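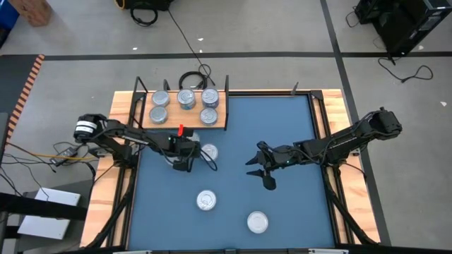 Can a robot restock canned goods on a shelf yet, at home or in a small store?

Under good conditions, a two-armed robot can do it today. Cans are stiff, they stand up by themselves and they come in a few standard sizes. The hard part is everything near the can.

Posted by Catriona MacAulay
I run a small grocery in Lorenmont and put out 300 cans on a normal delivery day. It takes one person 90 minutes and it's the job we all try to get out of. A salesman came by in October and told me a machine could take it over. Is he right, or is he a couple of years early?

Kekeli Quaye
Early. I worked on packing lines at Posora for a while. An arm at a fixed station, with cans coming to the same height every time, is old technology and works fine. Your aisle is a different job. The machine has to open the case, move last week's stock forward, turn the labels out and stay clear of a customer with a cart. Picking up one can is the easy step.

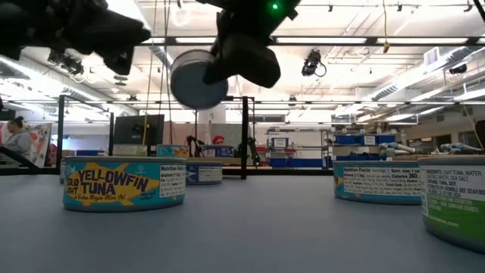 Short cans are easier than tall jars too, because there is less to tip over. If the salesman offers a demo, ask him to run it with your own stock, mixed brands, and a shelf that is already half full. Time it yourself with a watch. I would also ask what happens when it drops one - does it pick it up, or does somebody have to walk over and reset it?

Ionuț Anghel
no. my cousin has a robot vacuum and it can't get past a rug

Anca Cârstea
I agree with Kekeli for the most part. For a home pantry I wouldn't bother, you put away maybe one bag of cans a week. For a store, look at gravity-feed racks first. We put in 2 of them and cut the stocking time by 35 minutes, and they don't need a service contract. Load from the back if your shelving allows it - ours didn't at first and we had to move a cooler.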